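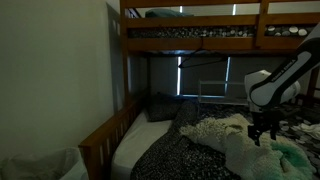
Figure 1. Gripper over the lower bunk, cream blanket below it, blind down.

Week 4: Planning in tight spaces, and what the camera hands to the planner

Notes by Solange Peixoto, May

Welcome back, everyone, and thank you for bearing with me last time when the projector gave up and I had to draw configuration space on the back of a pizza box. I promised we would get to real furniture this week, so let's do that. Keep Figure 1 handy while you read, because I'll keep coming back to it.

Up to now our planning problems have been open tables with a few boxes on them, and you could get away with a great deal. Your planner samples a path, checks it against the boxes, smooths it, and off you go. A bunk bed is a much less forgiving place to work! There is a bed above the workspace and a slatted guard rail along the near side, so the arm has to come in through the gap between them and the whole arm has to fit, elbow included. I can't stress the elbow enough. Every year somebody (last year it was me, in front of visitors) checks the gripper carefully for collisions and leaves the upper links out of the checker.

Now look underneath the top bunk, where there is a thin black clothes hanger hooked over the frame. If your map is built from coarse voxels, something that thin may well drop out of it, and the planner will happily route a link straight through the place where it hangs. Eskil Dahlgren's fix in the Junach code is to inflate thin structures before the voxel filter runs, and I'd like you to read that function before Sunday. It is short and the comments are good.

The light deserves a word too. The room is dim, but narrow bright strips come in at the edges of the blind. Auto exposure has to choose, and whichever way it leans you lose something, either the detail in the dark pillow or the detail near the window. Try fixing the exposure and compare the masks you get.

Then the blankets. A fluffy cream one lies in loose folds on top of a dark grey and white speckled one, and the color contrast makes the first segmentation pass fairly easy. Choosing where to grasp is harder. Please don't aim for the centroid of the mask. Look for a fold that stands up, line the fingers up across it, and come down slowly with a force limit set, since depth on fluffy fabric is noisy and you don't want to trust it for the last bit of the descent.

For the lab, in pairs:

1. Load the bunk scene in Higuchi and plan with gripper-only collision checking. Save the path.
2. Turn on checking for all links and plan again with the same seed. Run 100 trials and record the success rate and planning time.
3. Repeat with the thin-structure filter on.
4. Write a page on which failures changed and why you think so. Plots are welcome, but label your axes, please.

Cleiton Cavalcanti will be in the lab until 9 if your build breaks, and Romain's old slides on signed distance fields are in the shared folder for anyone who wants a gentler run at the math.

Next week we start on regrasping, so bring a towel.

Questions about these notes: Solange Peixoto, course desk, Narstead | Back to top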